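Fifty-four rules and no bin for the patties

I finally read the whole Skelow good practice guide for robots in food prep, on a train, with a bad coffee. It has 54 rules. Morenike Nwankwo sent it to me with the subject line "you'll hate this" and she knows me pretty well.

I don't hate all of it. The section on stopping distances is fine. So is the bit about writing down who is allowed to change the grip force. But a good third of the rules are the kind you can obey all day without making anything safer. Rule 12 says the work area must be "suitably arranged." Suitable to whom? Rule 31 wants a cleaning log kept for 1000 shifts - I have seen cleaning logs, and most were filled in with one pen on one afternoon.

What I looked for first was separation of raw and cooked. Any kid on a grill gets that drilled in before they touch a spatula. In the guide it comes up once, in a footnote, and the footnote points to "local kitchen procedure." So the people who wrote the robot rules think the kitchen covers it, and I'd bet the kitchen thinks the robot people do.

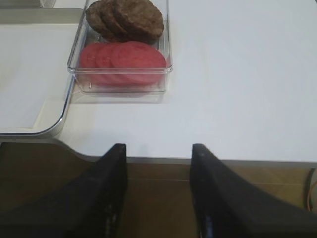 Gripper open at the table edge. Brown patties in the back row, pink ones in front, one clear container for both.

Run that layout past the guide and I can't find a rule it breaks. Maybe 12, if you squint. A health inspector would have a lot more to say if those were going on somebody's plate.

Géza Szekeres, who has sat through more of these drafts than I have, says I'm being unfair and that a robot standard can't be a food code too. Okay. But then don't put "food prep" in the title and charge 200 dollars for the PDF.

I'd settle for two changes. Say what the gripper may touch after it has touched raw meat, and what has to happen in between. And say who checks, by job title, at the start of every shift. Neither one needs a new sensor.

The comment period runs through September. I sent mine in and got back a ticket number, 2617, and a note thanking me for my interest in Skelow products.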